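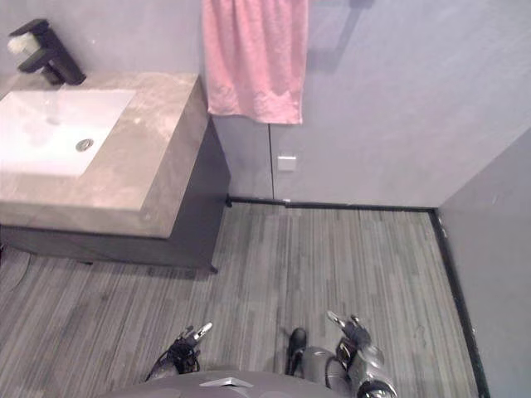
My mother-in-law, Hsiu-ying Hsiao, has lived in the same house for most of her married life, and in all that time she has never once owned a matching set of towels. I mention this because I spent a good part of my holidays reading about home renovation, and I have come out the other end with an opinion, which is that we are all far too quick to rip out a bathroom.

I'll admit I started on the other side of the argument. Our own bathroom in Edurberg is a tired little room with a door that sticks every February, when the humidity gets into the wood, and tiles in a colour that I can only call old mushroom. I had a folder of clippings. I had visited the Trirnar showroom twice and sat on the edge of a bathtub in my good coat, imagining a whole new life for myself, one with rolled face cloths in it. Then the quote arrived and I went for a long walk.

It was on that walk that I ran into Chun-hung Tu, who laid tile for years before his knees gave out and who is always happy to stop and talk, bless him. I told him my plans and he asked me what was wrong with the room we had. I opened my mouth and found I had very little to say. The tap dripped. The light was unkind. The fan sounded like a small plane. He let me get to the end of my list, and then he said, quite gently, that I had just described an afternoon's work.

Well, it took more than an afternoon, but he had a point. A new washer for the tap cost us next to nothing, and a new fan and a softer light came to $117 together. I regrouted the worst corner myself, with my tongue between my teeth, and I am prouder of that corner than of anything I have ever bought. You can see where I started, because the line wobbles, and you can see where I got the hang of it.

I know there are good reasons to start over. If there is rot behind the wall, or someone in the house can't step safely over the side of a tub any more, then by all means call the builders and don't feel a moment's guilt. My neighbours on Verschueren Street put in a walk-in shower for her father and it has given him back his mornings. That is money well spent at any price.

What bothers me is the other kind of renovation, the kind done because a perfectly sound room has gone out of fashion. Somebody's solid old cupboards end up in a skip so that new ones can take their place, and in 14 years those will look dated too - I'd put money on it. I think of all that good stone and timber and honest labour, and it makes me a bit sad, to tell you the truth.

So the mushroom tiles are staying. I've grown rather fond of them under the new light, and Hsiu-ying has given us two towels, one green and one striped. The door still sticks.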